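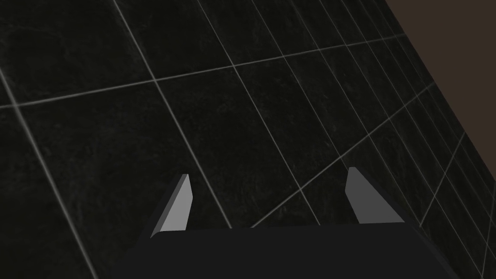 Plindelik, looking past the open fingers at dark tile.

Plindelik Home Recorder, review
Posted 2021-02-16

I have been recording household demonstrations in Plindelik since June, and I like it enough that I finally want to write it up properly. It's a simulator with a recorder attached. You pick a room, you drive a two-armed robot through a chore, and you come away with a folder of examples you can train on. Besance makes the software. I run it with a pair of Jestar hand controllers, which cost more than my monitor and were worth it.

My own project is a small policy that tidies the tops of furniture: pick this up, put it there, leave the rest alone. For that I need lots of examples with lots of variety, and I need to be able to throw out the bad ones without crying over the hours. I've kept over 200 episodes so far and deleted plenty more.

Setup

Installation was painless on my desktop and a bit of a fight on the laptop, where the renderer refused to start until I updated the graphics driver. Pairing the Jestars took one try. The first-run walkthrough has you wave each arm separately, then both together, then close each gripper, and after that you're dropped straight into a room. I was recording on the first evening, badly, but recording!

Driving the arms

Driving is the part I was most worried about, and it's the part I enjoy most. The arms follow your hands with a little smoothing, and you can turn the smoothing down as you get steadier. I started at the default and now keep it at the lowest setting that doesn't show my coffee intake in the data. There's a clutch on each controller, so you can freeze one arm, move your hand somewhere comfortable and pick up again. Use the clutch early and often. My first batch was full of strange elbow poses that came from me refusing to let go and reset.

The hand views deserve a mention. When a gripper is over plain tile, the grout lines are all you have to judge your angle by, and I've come to depend on them. In a room with a blank floor I overshoot far more. If you're building your own rooms, give yourself some lines.

Rooms and objects

Besance ships a few rooms with the base license and sells more. I bought the Thygesen pack as well, mostly for its bedroom furniture, and it's where most of my recent episodes come from. The rooms load fast, the drawers and doors are hinged where you'd expect, and you can shuffle the small objects between episodes with one key. The shuffle is my favorite feature in the whole program. It's what keeps me from teaching the policy that the thing to grab is always in the same spot.

You can shuffle wall and floor materials too, though I'd go gently. Some of the combinations are pretty gloomy, and a dark gripper against a dark wall is hard work for your eyes after the first half hour.

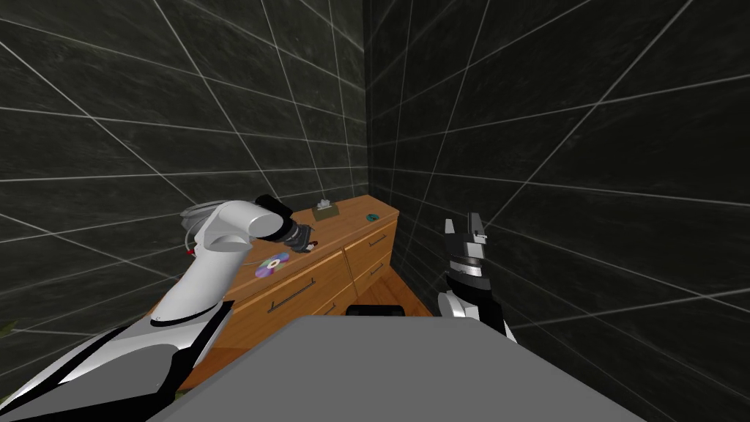

Clutter is where my data got better. For the first few weeks I recorded with one object on bare furniture, and the policy I trained on it fell apart as soon as a second thing showed up. Now I won't record a dresser episode without neighbors for the target. A layout with a compact disc at the front edge, a tissue box back by the wall and the left gripper coming down to something small and red and white between them is exactly the kind I want, as it makes me choose a path in and gives the learner a reason to look before it reaches. I also try to be strict about the idle arm. The right one gets held up and open, out of the way, and I leave it there until the chore needs it. When I let it wander, the policy learned to wander too, and it took me far too long to work out why.

Reviewing and exporting

Each episode can be scrubbed, trimmed and tagged. Trimming matters more than I expected. I tend to sit still for a moment at the start while I figure out what I'm going to do, and a policy trained on that will happily sit still as well. Cutting the pause is two clicks. Tags are free text, and mine have grown into a mess: "slow grasp", "slow grasp ok", "edge", "edge again". Decide on yours before you start and write them on a sticky note.

Exports have been solid. Joint positions, gripper state and every camera view come out on one shared clock, and in all this time I've had 4 corrupted files, all from the night my drive filled up. You can replay a recorded episode with different lighting or materials and export that too, which stretches a good evening's work nicely. I wouldn't lean on it too hard, though – the motions are still the same motions.

What I'd change

Contact with thin, flat things is fussy. The fingers slide over them, or pinch air, and then the object pops up in a way no real object would. I tag those and drop them. Drawer handles are much better, especially with the newer gripper settings.

The undo is all or nothing. If I fumble the last step of a long chore I have to start over, and I'd pay for a way to rewind a few seconds and carry on.

And the Jestar battery is just okay. I plan on sessions of 30 minutes with a 15-minute break on the charger, which my wrists appreciate too.

Who should get it

If you're training anything that moves objects around a home and you don't have a real two-armed setup to wear out, I'd get Plindelik without much hesitation. Skip the extra rooms at first, and put the money toward proper controllers; I tried a mouse for one evening and the episodes were useless. Add the Thygesen pack later, once your clutter habits are in place. I've got drawers to do next – opening with one arm, putting away with the other – and I'm really looking forward to it.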